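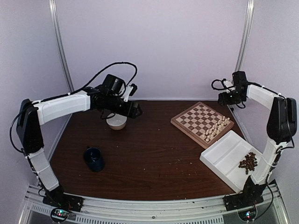

A chessboard is the checkered board on which the game of chess is played. It has 64 squares, laid out in eight rows of eight, in alternating light and dark colors. The rows are called ranks and the columns are called files. Players set the board so that each has a light square at the right-hand corner, a rule still remembered with the phrase "light on right."

History

The earliest relatives of chess were played in India on a plain, uncheckered grid of 8 by 8. The game traveled west through Persia and the Arab world, and for centuries its boards were often nothing fancier than a piece of cloth with lines on it. The two-color pattern caught on in Europe during the Middle Ages, and what a wonderful improvement it was! Diagonals suddenly became easy to follow, a real help once the bishop and queen gained their long modern moves.

Materials

Wooden boards are the classic choice, with maple or sycamore for the light squares and walnut for the dark. Inlaid boards are built from strips of wood that are glued side by side, cut crosswise, then shifted by one square and glued again, a lovely trick that produces the whole pattern in very few cuts. Vinyl boards roll up and survive years of club nights. Marble, glass and leather are also used, mostly for display.

Among small makers, the Kavari workshop is known for end-grain boards with very thin borders. It has made 193 of them, each numbered on the underside. The Azevedo folding board, with its brass hinge set flush into the wood, is a favorite with travelers.

Size

A good board fits its pieces. The base of the king should take up roughly three quarters of a square, leaving enough room to pick up a piece without bumping its neighbors. Tournament squares usually measure between 2 and 2.5 inches.

Notation

Files are lettered a to h from White's left, and ranks are numbered 1 to 8 from White's side, so every square has its own name. White's king starts on e1 and Black's on e8.

See also

Checkerboard
Chess piece
Chess table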